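Trillovard Residents' Services
Household Guidance: Care and Storage of Cloth Bags
Revised September 5, 2025

Cloth shopping bags are in daily use in most of our households, and many are never washed. Food residue, soil from vegetables and leaks from meat packaging can remain in the fabric for weeks. The following guidance applies to unlined cotton and canvas bags. Bags with an insulating layer or a stiffened base should be wiped by hand.

Before washing

Empty every bag completely and turn it inside out. Shake crumbs and soil from the bottom seams outdoors or over a bin. Receipts left in a bag will break up in the machine and cling to everything else in the load. Small items that travel with the bag, such as pouches, key rings and coupon holders, should be set aside and cleaned separately.

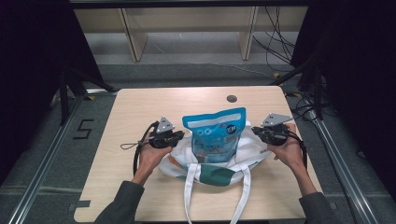 A white tote bag with a blue resealable pouch.

Washing

White and undyed cotton may be washed at 60 degrees Celsius if the care label permits. Printed bags should be washed cold, inside out, with similar colors. New canvas can shrink noticeably in its first wash, and long handles may shorten more than the body of the bag.

Grease marks respond well to a little dish soap worked in with the fingertips and left for 40 minutes before the bag goes into the machine. Do not use chlorine bleach on printed or colored cloth. Bags used for raw meat or fish should be washed after every trip and kept for that purpose only – a laundry marker on the inside seam is sufficient identification.

Drying and pressing

Pull the seams straight while the cloth is damp and hang the bag by its bottom edge, so that water does not collect in the corners.
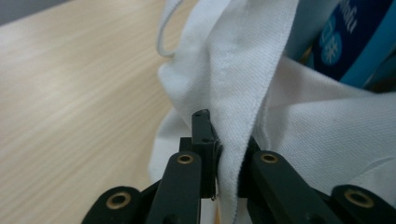 Residents who prefer a crisp finish should iron the bag while it is still slightly damp, working from the base toward the handles. Printed areas are to be ironed from the reverse side only.

Storage

Fold each bag lengthwise in thirds, lay the handles inside, and fold again from the base. Stored upright in a drawer, folded bags take up little space and can be removed one at a time. Bags must be fully dry before they are put away. Cupboards on the ground floor of Nalgate House are prone to damp in December, and an upper shelf is recommended there.

Worn bags with sound seams may be left in the collection box beside the Hima entrance. Questions about this guidance should be addressed to Geetha Alva at the Residents' Services desk.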